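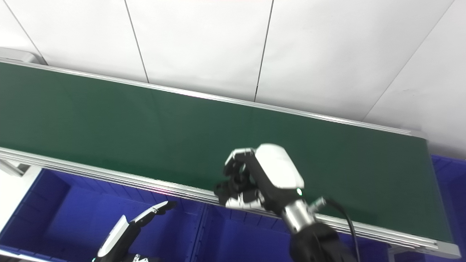 Green conveyor belt with aluminium side rails.

Fallunow Lane Logs, data card

Short description

Fallunow Lane Logs is a set of 1000 short driving logs from the automatic shuttle service between Stallumside and Pirkbridge. Each log covers one trip, or one part of a trip, and contains the speed, the steering angle, the position in the lane and the state of the turn signals. There is no video in the set. We publish it for people who study how automatic vehicles change lanes on ordinary roads with mixed traffic.

Who made it

The logs were collected by the Urquijo road group. Sewwandi Navaratnam planned the routes and wrote the logging program. Blair Laing and Zoila Condori sat in the vehicles as safety drivers. Gayan Navaratnam checked the labels. Sushil Tiwari keeps the files and answers questions about them.

What is in a log

Every log is one CSV file with a header line. Time is given in seconds from the start of the log and speed in metres per second. The steering angle is in degrees, and positive values mean to the left. Lane position is the distance from the middle of the lane to the middle of the vehicle, in metres, also positive to the left. An empty field means that the sensor gave no value at that moment. Please do not read it as zero.

The column "mode" has the value A when the vehicle drives by itself and M when the safety driver has the control. In 54 logs the mode changes during a lane change. They are listed in the file handovers.txt, and we advise you to study them separately, as the steering signal can jump at the moment of handover.

Labels

A lane change starts when the turn signal goes on and ends when the vehicle has kept its new lane for two seconds. We discussed this rule for a long time. Some other sets count from the moment when the wheel crosses the line, so the durations in our set will look longer if you compare them directly.

Known problems

In 13 logs the lane position is missing for a long stretch near the Pirkbridge roundabout, where the road markings were being painted again. We kept these logs because speed and steering are still correct.

The Thursday evening trips were made with a different steering sensor. Its values are less fine, and a plot of them shows small steps. The column "sensor" tells you which one was used.

All trips were made in dry weather and with a vehicle of the same model. Results from this set should not be used to make claims about rain, snow or heavy vehicles.

Privacy

We removed the clock time and the exact coordinates. Other road users appear only as a distance and a relative speed.

Version notes

Version 7 corrects the sign of the steering angle in the return trips. If you have trained a model with an older version, please train it again. The folder names have not changed.

Questions and corrections are welcome. When you write to Sushil, please give the name of the log and the line number.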